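Best way to mark out a grid on a cardboard bench cover?
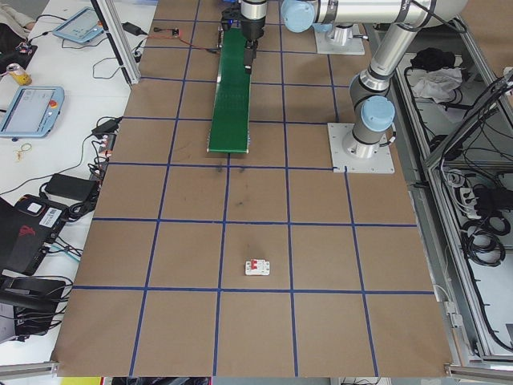 The cardboard top with its blue tape grid, one small breaker on it.

Posted by Kametti, 08/05/2018

I sort small electrical parts at a bench in our workshop, mostly circuit breakers, and I want to cover the top with cardboard and mark it into squares so each part has its own place. The photo shows the sort of thing I mean, with dark blue tape running both ways. Ours is a bit longer, so I would probably need more rows.

I have tried it once already on a spare sheet. The lines started off straight and then wandered, and by the far end the squares were nothing like square. The tape also lifted at the ends within a few days where sleeves catch it. I used what was in the drawer, a cheap parcel tape that tore the top layer off the cardboard when I tried to move a strip.

What I would like to know is how to keep the lines straight, which tape to use, and whether I should seal the cardboard with something first. It picks up dark smudges quickly and I would like it to last until February at least. I don't want to spend much. The bench is also used for other jobs, so the cover has to come off in one piece.

Posted by Flaltent

I have done this on two benches. Get the cardboard flat before anything else. If it has been folded, lay it crease up under something heavy overnight. Double wall is better than single and doesn't dent so easily.

Mark along all four edges with a pencil, not just two. I think that is where your lines went wrong. If you only measure from one end, a small error at the start is a big one by the time you get across. Put a tick on opposite edges, lay a long straight edge between them and draw a faint line. Then tape to the line, always keeping the same side of the tape against the pencil. With 12 mm tape you can forget which side you were using and lose half a square over the whole board.

Do all the long strips first, then the short ones over the top. Don't stretch the tape as you lay it. Stretched tape pulls back later and the ends come up. Hold the roll low, press down a hand's width at a time, and rub it over with a cloth when you get to the end.

For the ends, run each strip over the edge and stick it to the underside. Sleeves can't catch it then. It also helps when you lift the cover off, as there is nothing stuck to the bench itself.

Cloth tape is fine but thick where the strips cross, and small parts will rock if they sit on a crossing. I use coloured vinyl tape. If you want to be able to move strips later, use masking tape, but expect to replace it.

I wouldn't seal it. I tried watered-down PVA on the first one and the board curled up at the corners - it took three days under weights to get it usable again.

Posted by Tôn

just use a marker pen, tape is a waste of money

Posted by Cidance

Pen works but you can't see it so well once the board is scuffed, and you can't change it.

I agree with most of the long answer. I would add that you should decide how big the squares are by putting your largest part down and leaving room for your fingers all round it. My first grid was too small and I kept knocking the part next door. Also write the row letters on the tape and leave the board clear. A rubber takes off some of the smudges if you are gentle. When the middle gets too bad, turn the sheet over and start again on the other side.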